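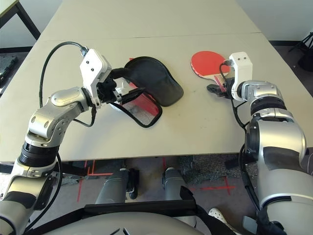 Open the cover first, then reach for the paddle.

How to put a table tennis paddle away so it lasts

A decent sheet of rubber costs more than most people admit to their spouses, and then it gets tossed on top of the fridge. I did this for 14 months with a Nuttall all-rounder and wondered why my serves had gone polite.

1. Clean the rubber. A damp sponge, plain water, light strokes from the handle toward the tip. Let it air dry. Dish soap is for dishes.

2. Check the inside of the cover. Mine collects crumbs, grit and once a raisin. Turn it upside down and shake it, mesh pocket included if yours has one.

3. Lay the cover flat and lift one edge of the opening. A soft padded cover likes to sag shut, so keep hold of that edge until the paddle is in.

4. Slide the paddle in by the handle, round end first. Go slowly past the zipper – zipper teeth and rubber don't get along.

5. Close it and put it somewhere dull. A closet shelf is good. The trunk of a car is an oven, even in March.

Spare balls go in a separate box. The Henditz tube I bought holds six and opens itself in any bag.

If the rubber still feels slick after cleaning, wipe it again the next day before you go shopping for a new sheet.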